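Questions I Get About the Book

I answer the same handful of emails most weeks, so I've put them all in one spot. If yours isn't covered, write to me anyway (I do read everything, I'm just slow).

Where is the campaign at right now?

Funded! The Lighthouse Goat reached its goal in January and I may have yelled loud enough to scare the dog. As of 2 February 2022 we have 300 backers, and the late pledge page is still open if you missed the main run. Late pledges get the same hardcover as everybody else, but the bookplate is gone, sorry.

What's the story, in a nutshell?

A goat named Bronen lives on a rock with a lighthouse and no keeper. She figures out how to work the lamp, mostly by chewing on things, and then a fishing boat gets lost in the fog on the one night she's mad at everyone. It rhymes, apart from the two pages where she refuses to.

What age is it for?

I say four to eight. My niece was three when she started demanding it at bedtime from a stapled printout, and I've had a fifth grade teacher use it for a poetry unit, so take that range with some salt. There's one slightly tense page with a storm. The goat is fine. Please tell your kid up front that the goat is fine if that's the sort of thing they worry about.

Did you draw it yourself?

Oh no. I can draw a mug. The paintings are all by Akash Negi, who did them in gouache and then painted the whole storm spread a second time when I changed my mind about which way the boat was facing. He has not let me forget it.

How did you two end up working together?

I saw a poster he'd made for a library sale in Brumgate, tracked down his email, and sent him a message that was way too long. He wrote back one line: "Is the goat allowed to be ugly?" She was, and we've been at it ever since.

What do I get for each pledge?

The basic level is one hardcover. The next one up adds a postcard set, and the top one gets you a signed copy plus a small print of the fog page. I had 200 prints made and they're numbered in pencil by Akash. You can add extra books to any level from the pledge manager, and plenty of grandparents do!

Who's printing it?

A shop called Ginting. I ordered paper samples from three places and theirs was the one where the dark blues stayed blue and didn't go to mud. The cover is matte with a cloth spine. I wanted foil on the lamp too, then I saw the quote for foil on the lamp.

When will my copy ship?

Once the proofs are signed off and the printed books reach the Morneo warehouse, they go out in the order people pledged. I won't put a day on it until the boxes are physically in the building. I did that with my first book and spent a month writing apology emails. You'll get a message with a tracking link when yours leaves.

I moved. Can I change my address?

Yes, and please do it in the pledge manager and not in the comments, where the whole internet can see where you live. Addresses lock two weeks before shipping starts and you'll get a warning email first. If you've missed the lock, write to me directly and I'll see what I can still fix.

Can I read a few pages before I buy?

The first six pages are on the campaign page, along with a recording of me reading them. Ignore the sneeze. 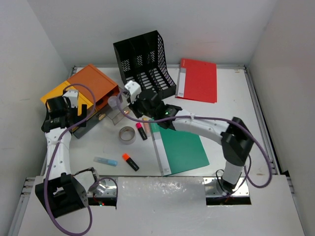
Declan Moriarty wrote in to say the sample pages read beautifully out loud but that "lantern" and "abandoned" don't rhyme in any accent he's ever heard, and could I please look at it before the printer does. Okay, Declan, fair. I looked. It's now "stranded" and "landed" and the verse is better for it. Any other rhyme complaints, send them soon, because once the plates are made we're all stuck with what's there.

Do you do school visits?

I do, in person if I can drive there and back in a day, and over video for everyone else. Kids get to write a verse with me and vote on what the goat eats. I send a one-page handout ahead of time so the teacher isn't stuck making one.

Will there be an ebook?

Probably, but after the hardcovers are out. Akash's spreads run clear across two pages and they look sad sliced down the middle on a phone. I'm testing a tablet version and I'll post an update when it stops crashing.

Is there going to be a second goat book?

I have a first verse and a title I'm not telling anyone. Akash has asked that all boats face left.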